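Teaching Two Arms to Handle Laundry
Cristóbal Urrutia and Renji Maruyama, Trellville

3. Recording the demonstrations

We drove both arms by remote control and saved 40 runs. Renji steered, Cristóbal reset the table and offered opinions. Corners were easy. Getting two grippers to agree on how tight "tight" is took most of May.
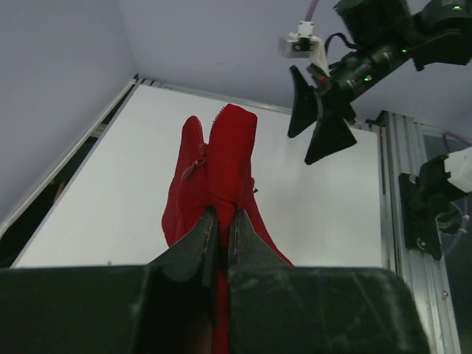
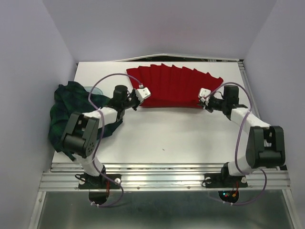

Fig. 4. Red cloth under remote control: one gripper's close view (first), both arms holding the pleated piece (second).

We threw out 9 runs where the operator sneezed, gave up or grabbed the table. The rest went into training – including one that Renji still calls "artistic." Section 4 covers what the arms learned from it.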